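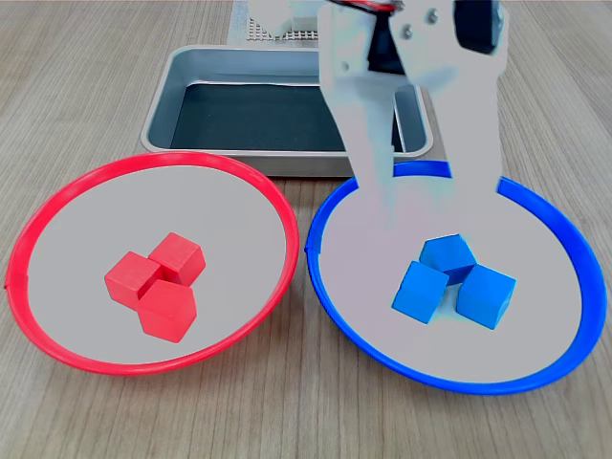 About Pelkonen

Pelkonen is a math tutoring center in Waltau for students in grades three through eight. We are upstairs at 2,000 Bustard Avenue, over the shoe repair place, and we have a waiting list in the fall and empty seats in the spring, same as every tutoring center we know of.

If you have been shopping for a tutor you have probably read a lot of these pages already. Most of them promise that a child will jump two grade levels, or get "unstuck" in a month. We have tried to find out where those numbers come from. Usually there is a test given by the center on the first day, when the child is nervous and has never seen the format, and then the same test given by the center later on, when the child has seen it before. A score that goes up under those conditions doesn't tell you much. We used to run things that way too, and we used to print the results on a flyer.

Our own records

Since we opened we have enrolled 1,419 students. That figure includes kids who came for one session and never came back, and we leave them in on purpose. A center that only counts the families who stayed will always look good, as the unhappy ones have gone home.

A while ago we asked parents for report card grades from before and after a year with us, and 176 of them sent both. The grades went up a little on average. We would love to tell you that was our doing, but parents whose kids are doing better are more likely to answer that kind of letter, and we had no group of similar kids without tutoring to hold them up against. So we don't quote the average. If you ask for it at the desk we will show it to you, along with the list of reasons to doubt it.

What we teach and how

Sessions are an hour long, with up to four students at a table. We work from the schoolbook your child already has. We once bought a license for the Zollell program, which sorted children into learning styles and gave each style its own worksheets. After a year we couldn't see any difference between the kids on the "right" sheets and the kids who had been handed the wrong ones by mistake (this happened more than it should have). We let the license lapse.

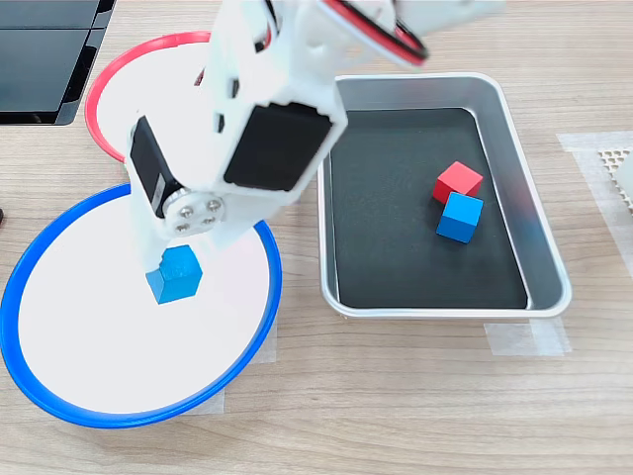
A blue cube and a blue-rimmed plate

We are fond of hands-on materials, up to a point. Handling things can help a child see what a fraction is, or why three groups of four is the same as four groups of three. It can also eat up a whole session with sorting and stacking while no math gets done. Our tutors put the materials away once the child can explain the idea on paper, and for some kids that is five minutes in.

We don't use apps with points and badges. Maybe they work for somebody. The studies we were sent by the sales reps were short, and most had been paid for by the company selling the app.

Homework help is a separate matter. We offer it in the late afternoon, and we will say plainly that it mostly gets homework finished. Parents who want peace at dinner seem happy with it. If you are hoping it will fix a gap from two years ago, book regular sessions instead, or talk to the classroom teacher first. The teacher sees your child far more than we do and doesn't charge.

What it costs

A term is $700, paid in two parts. There is no sign-up fee and no discount for paying ahead, because we would like you to be able to quit. Siblings pay the same rate. We don't offer a money-back guarantee either. We have read the fine print on a good many of those, and the conditions are usually so narrow that hardly any family could collect.

What people say about us

We don't run star ratings, and we don't pick out the nicest sentence from a long email. Letters are kept in a binder at the front desk, including the angry ones.

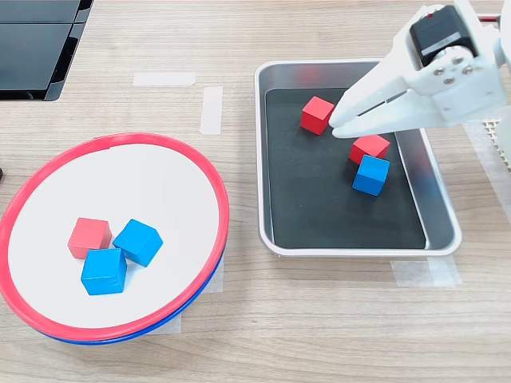

Yayra Agbeko wrote to us in January that all this doubt gets tiring, and that a parent with a kid crying over long division wants to hear that somebody can help. She also said her son now does his work without a fight, that she has no idea whether it was the tutoring or just turning eleven, and that she would sign him up again anyway.

We think the first part is a fair complaint. Yes, we can often help with long division. It usually takes some weeks of dull practice, and the times tables have to come first. With word problems we are less sure of ourselves, and if we don't see a change by the middle of the term we will call you and say so.

Visiting

Come by any weekday after 3 p.m. and sit in on a session before you decide. Bring your child's last math test, preferably a bad one.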